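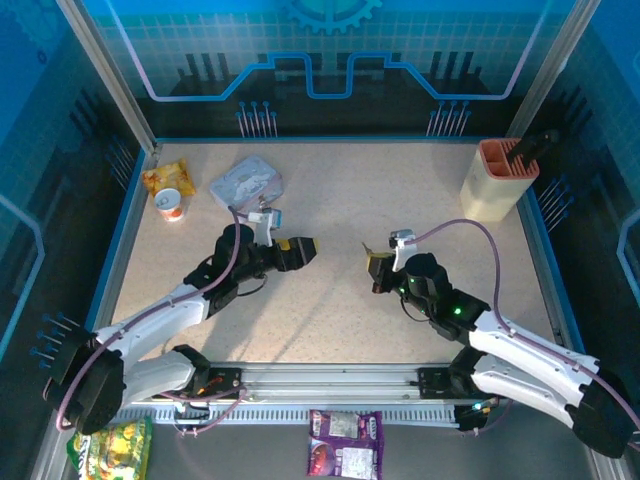 Snack table FAQ

Can I bring my own snacks?
Please do! Packets and bags are all fine, just fold the top over once you've opened them (I've swept up enough crumbs for one October).

What goes in the pen holder?
Pens, markers, scissors -- anything with a handle, really. No tea bags.

Do you have cups?
Yes, small paper ones. I buy them from Sandhu in boxes of 2000, so take a fresh one whenever you like.

Who do I ask about the tin box?
Me, Nouhaila Benmoussa, room 103. I top it up on Thursday!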